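4.2 Intermission length and what audiences carry into the second act

We turn now to the part of the study that gave us the most pleasure to carry out, and also the most headaches, which was the question of intermissions. Readers who have worked in small theaters will know how casually the length of an intermission tends to be settled. Someone asks how long the line for the restroom is, someone else asks how long the scene change takes, and the larger number wins. We wanted to know whether that number had any bearing on how well people followed the play once they sat back down.

The Serklow Playhouse and the Grilitz Studio kindly let us work with their winter productions, both of them full-length new plays with a single break. Over the two runs we collected 347 usable response cards, filled out in the lobby after the final curtain. Each card asked the audience member to retell, in a few sentences and in any order they liked, what had been happening in the story just before the lights came up for intermission. Cards that only offered praise for the actors (there were a good many of these, and we passed them along to the companies) were set aside. The coding followed the scheme laid out in Section 3, and the layout of Figure 6 follows that of the earlier figures.

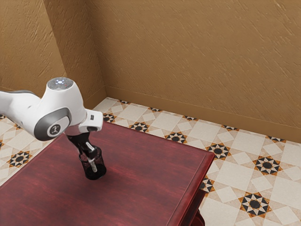
Figure 6. White robotic arm with a black gripper over a dark red table (computer rendering).

Does a longer intermission make an audience forget the first act? In our two houses the length of the break mattered much less than the way the first act ended, and people who had been left with an open question from one character to another remembered it well after either a short or a long pause.

The Grilitz script closes its first act on a daughter asking her father where the money went, and 70 percent of the cards from that run mentioned the question, often in nearly the same words the actress used. At Serklow, where the first act ends on a quiet monologue about a house by the lake, the share of cards that mentioned the monologue at all was 38 percent. We would be careful about reading too much into this – the plays differ in tone, in cast size and in a dozen other ways – but the gap held up on weeknights and weekends alike, and it held for people who told us they had stepped outside during the break as well as for those who had stayed in their seats.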